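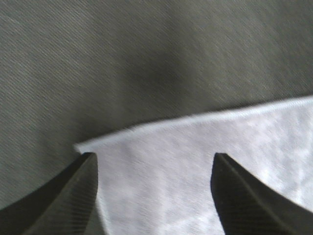
Figure 7.1 Open fingers with ridged inner faces at the hem of a white cloth.

Chapter 7
Comparing Grippers on Cloth

Most claims made for grippers are claims about boxes. A maker quotes a holding force, a stroke and a closing time, and all of these are measured with a stiff block between the fingers. Cloth has no stiffness to speak of. It slides, doubles over and comes up two layers at a time, and a gripper that scores well on the block may do badly on a tea towel. The reader who has bought equipment from a data sheet will already suspect this. The aim of this chapter is to turn the suspicion into something that can be tested.

We shall be comparing two sets of fingers, called Brukano and Atitz after the workshops that cut them, and two controllers, Zupan and Rollness. The task is dull on purpose: take a corner, lift it, lay it down along a fold line. After 1,174 attempts with the first pairing and 1,123 with the second, we had a good deal of data and rather less knowledge than we had hoped for. Much of the chapter explains why.

7.1 What is being compared?

A trial of a gripper is never a trial of a gripper alone. The fingers are driven by a controller, the controller is told where to go by a camera or by a person, and the cloth lies on a surface with its own friction. Change the fingers and you have usually changed the reach by a few millimetres as well, so that the old positions are no longer quite right. If the success rate then goes up, what went up? In several reports we have read, the answer given is "the fingers", and no attempt is made to rule out the rest.

Surface friction deserves particular distrust. A hem on a woven cover and the same hem on a smooth board are two different problems. On a soft base the fingertips can press down a little and get under the edge. On a hard one they must arrive at the right height or skid. Tineke De Haan ran the early trials on a padded surface and got results so flattering that she threw them out and started again, a decision that cost the better part of June and which we still think was correct.
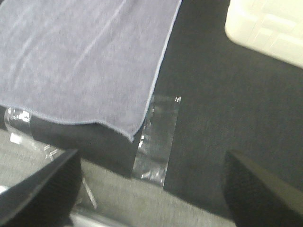 Figure 7.2 Towel corner, clear tape and dark padded surface between the open fingers.

The view from the wrist raises a second difficulty. It shows the fingers and whatever lies between them very well, and it blurs when the arm moves. A method that depends on finding the hem in such a view will do best when the arm is slow. Two controllers should therefore be compared at the same speed, or at several speeds, and the speeds should be printed. It is surprising how often they are left out. A controller that pauses before every grasp may look clever when it has simply been given a sharper picture.

Colour matters too. White cloth on a grey ground gives a strong edge. A lavender-grey towel on charcoal gives a weaker one, and a folded towel adds a crease that can pass for a hem. Anyone offering a single success figure for "textiles" should be asked which textiles, on what.

7.2 What counts as a grasp?

Here the two halves of our own team disagreed. Henk Hoekstra scored a grasp as soon as the fingers closed with cloth between them. Riet Geerts would not score it until the corner had been carried to the fold line and released. On Henk's rule the Atitz fingers won easily. On Riet's they lost. Both rules are reasonable, and a seller is free to pick whichever one suits. Decide on the rule before the first trial, write it down, and have someone who does not know which fingers are fitted apply it to the recordings.

We now use Riet's rule with one addition: a corner picked up with a second layer stuck to it is a failure, however neat the fold looks afterwards.

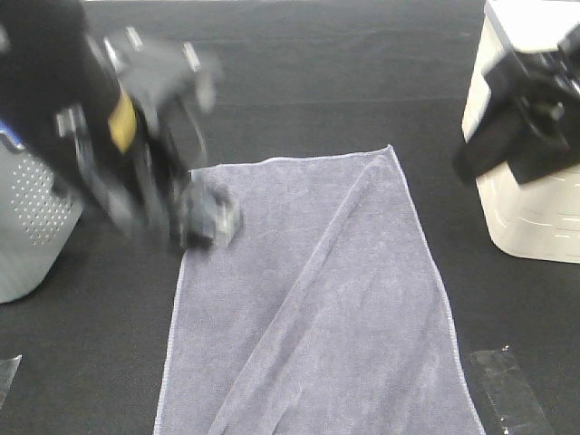
Wajid Minhas objects that this is too strict. In a laundry, he says, a fold is a fold, and a customer who gets a square towel will not ask how many layers were held on the way. He would score the finished towel and leave the grasp alone.

We take the point for laundries. It does not help us choose between fingers, since a good controller can rescue a poor grasp and the finished towel hides the rescue. The objection does show that a score is tied to a purpose, and we return to it in section 7.5.

7.3 Before you start

Fix the cloth, the surface, the speed and the scoring rule. Mark the starting position so that the cloth can be put back where it was. Change one thing at a time, and keep the failures. The recordings Annelies Dierckx kept of failed grasps taught us more about the Brukano fingers than the successes did, mainly that they slipped most often at the stitched part of the hem. Section 7.4 begins with those slips.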